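Ticket: Shipping labels print blank after Flurkine update
Opened by: Kofi Asante
Product: Flurkine for small sellers, desktop version
Status: Resolved 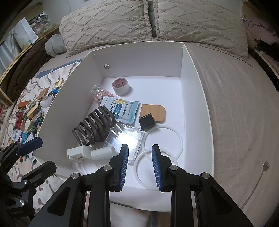
December 14, 2018

I sell odds and ends from home and print my own labels. After the last Flurkine update every label comes out blank. The printer feeds the right length, stops in the right place, and there is nothing on the paper. The preview on screen looks fine. Invoices go to the other printer and they come out normally.

The label printer is a Clulix thermal model, connected by USB. I bought it in May and have had no trouble with it until now.

What I tried before writing:

Turned the printer off and on.
Changed to a new roll of labels.
Ran the printer's own test page by holding the feed button. It printed dark and clear.
Removed the printer from the computer and added it again.
Printed a label from a plain text editor. That worked.

So the printer can print, and the problem only shows up when the job comes from Flurkine. I have orders waiting and am writing addresses by hand.

Reply from support

Thank you for the test page result, that rules out the print head and the label stock. Please open Settings, then Printing, then Label Output, and tell us what is listed under Format and Darkness. Please also send the log file from the Help menu.

Reply from Kofi Asante

Format says "Sequeira raster". Darkness says 0. I don't remember what either of them was before. Log attached.

I moved Darkness up to 100 and saved. The next label was still blank. When I went back to the settings page it said 0 again.

Reply from support

The log shows the setting being written and then overwritten when the print window opens. The update brought in a new label profile and did not carry over the values from the old one. Your old profile is still on the computer but is no longer selected.

Please do the following:

1. Close Flurkine completely, including the icon by the clock.
2. Open it again and go to Settings, Printing, Profiles.
3. Select the profile named "Trarnside 2" and click Make Default.
4. Delete the profile named "Default (new)".
5. Print one label.

If step 4 is grayed out, restart the computer and try it again before printing.

Reply from Kofi Asante

Step 4 was grayed out. After a restart I could delete it. First label printed, but the bar code ran off the right side. Under Paper Size it had the wrong width, so I picked the 2 inch roll from the list and the next one was fine. The post office scanned it with no problem.

The Darkness setting now stays where I put it. Will the next update change the profile back?

Reply from support

It should not. The fix keeps any profile marked as default. We suggest using Export on the Profiles page to save a copy all the same. Closing this ticket. Replying to it will open it again.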